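Lisell: a word list of household and workshop terms

Lisell is a plain-text word list with short definitions, collected from printed trade catalogues and parts lists. It is meant for spelling checkers, glossaries and teaching material. Maintained by Kelly Hebden.

Contents

terms.tsv -- one term per line, tab-separated
variants.tsv -- regional and older spellings, each pointing to a term
sources.txt -- catalogue codes used in the third column

The file terms.tsv has no header row. Columns are term, part of speech, source code and definition. Definitions are limited to 100 characters, counted after Unicode normalisation (NFC). Longer ones are rejected by the build script.

Scope

Included: names of containers, fixings, small tools, fabrics, clothing and furniture. Compound nouns are listed under the head word, so "knit hat" is found under "hat" and "wooden table" under "table". Excluded: trade marks, chemical names and anything found in only one source.
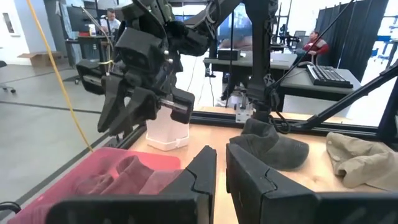
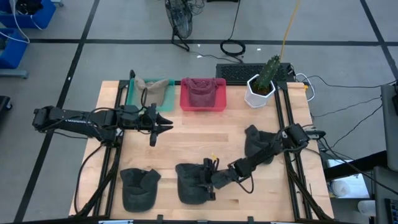
Building

Run make in the top directory. The sort order is set by the LC_ALL variable and must be C -- other locales move hyphenated terms and the checksum will not match. The output goes to build/ and is encoded as UTF-8 without a byte order mark.

Known problems

Plural-only nouns (scissors, pliers) carry the tag n.pl in terms.tsv but plain n in variants.tsv.
Source code HEP covers both parts of the Hepburn catalogue, which disagree on the hyphen in "draw-bar".
Eight entries from the Fanano list have no definition. They are kept so that line numbers stay stable.

Changes in version 2

The part of speech column was moved in front of the source code. Scripts written for the first version need to swap the two. Sheila Tapley corrected the spellings taken from the Trallville lists in July.

Corrections

Send a patch against terms.tsv only. Give the source code and page in the commit message.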